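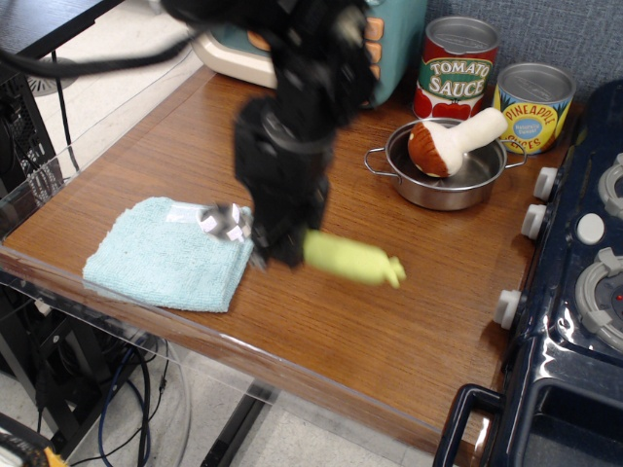

Attachment 1: folded light blue towel on wooden tabletop

Ticket 189: brake warning light and parking brake fault, Birnovlow wagon
Status: closed
Workshop: Brarkach

Customer reports the amber brake light comes on within 10 minutes of a cold start, then the dash shows "service park brake". Brake still holds on the driveway. No noise, no pulling.

Entry 1. Scanned with the Fulia reader. One stored code, left rear actuator, low voltage. Cleared it and drove to the servo and back. Light returned at the second set of traffic lights.

Entry 2. Battery tested good. Checked the fuse and both earths under the boot floor. Earth on the left side had paint under the eyelet. Cleaned back to bare metal and refitted. Code came back next morning.

Entry 3. Pulled the left rear wheel. Actuator plug had green corrosion on one pin and the seal was missing. Ordered a Jiang repair plug and pigtail, 6 business days.

Entry 4. New plug soldered in and heat-shrunk, loom clipped away from the tyre. Ran the brake through service mode and recalibrated. No codes.

Entry 5. Customer has done 300 kilometres with no light. Asked whether the right side should be done too. Checked it, seal is intact, left alone. Recheck at next service.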